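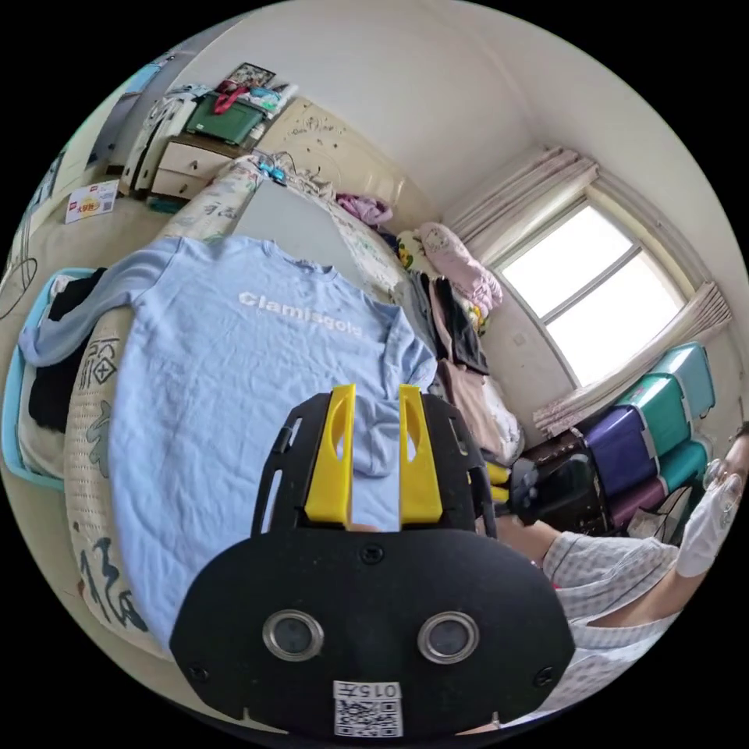
Hand-held gripper pair for teaching an arm to fold clothes (build thread, page 3)

tealdrawer:
Well, the second gripper is finally together, so I have a matching pair, and I've been spending my evenings on the bed with a pile of shirts, feeling a bit silly and enjoying myself enormously. For anyone who skipped the first two pages: the arm comes later. For now I fold by hand with the grippers and save every session, and once there's enough material I'll start training on it.

The slots in the yellow fingers are from the Wadent drawing somebody kindly linked back in April. I opened mine up a little more to save weight at the tips, which your wrist does notice after an hour. My question is about sleeves. With a T-shirt I can pinch at the shoulder and the hem and go. With a long-sleeved sweatshirt I keep wanting to lift the cuff, walk it across, let go and pinch again, and I don't know if all that regrasping is bad habits I'm teaching the arm. I have 693 folds saved so far and I'd hate to throw them out!

oddsocket:
Keep them. Regrasping is what people do with sleeves. I'd be more worried about always starting from a shirt that's nicely spread out. Mix in some from the heap.

tealdrawer:
Oh, the heap I have plenty of. I've been working right next to it, blankets and towels and all, and pulling things off the top as I go.

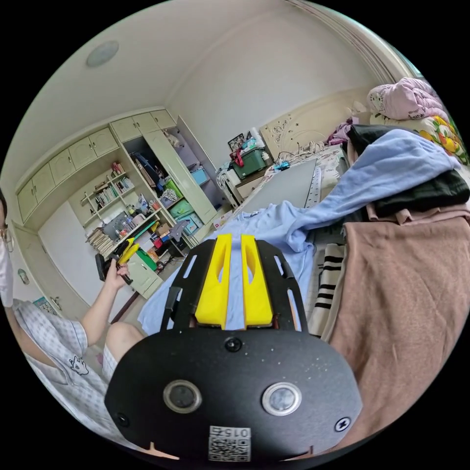 bredier_fan:
I'm going to disagree with oddsocket, in a friendly way. I ran the Bredier kit in our shared shop all winter, and the mixed sessions were a headache to train on. One garment, one way of folding, until that's solid — then the heap. I had 1014 folds of everything under the sun and ended up using 800 of them, all plain T-shirts.

oddsocket:
Sure, and then your arm folds plain T-shirts. Mine would rather be mediocre at everything, like me.

tealdrawer:
You're both making sense, which doesn't help! I think I'll do a week of T-shirts only and keep the sleeves in a separate folder. Notes to follow. 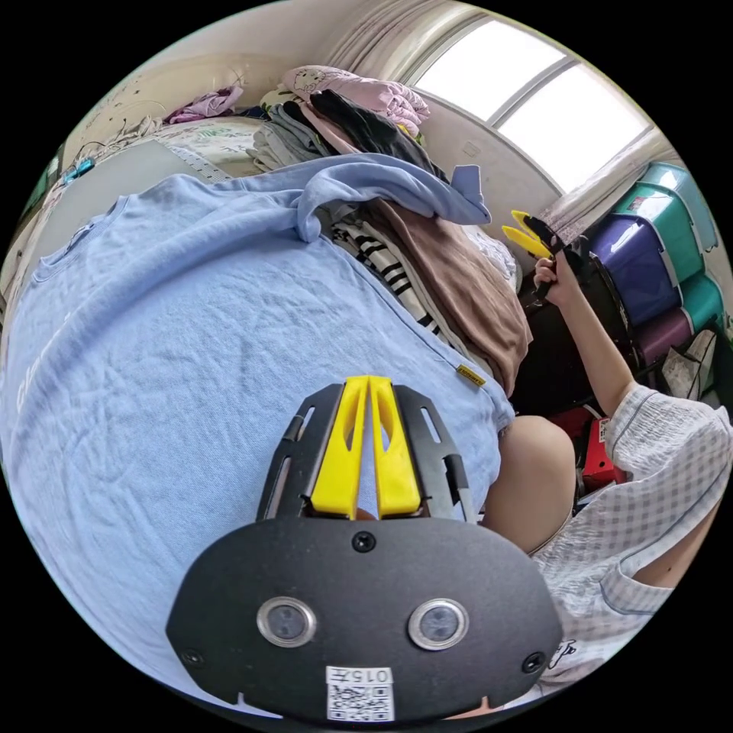

Jatimari, Aug 8, 2026

tealdrawer:
Notes, as promised. T-shirts are so much calmer to do. I've settled on hem first, then the sides, and I've stopped rushing the release, so the fingers are properly open before I back away. The Griffiths springs are still a touch stiff for my thumb and I may go one size softer. Has anybody tried that without losing grip on thick hems?

bredier_fan:
One size is fine. Two was too soft for me, and I was dropping towels.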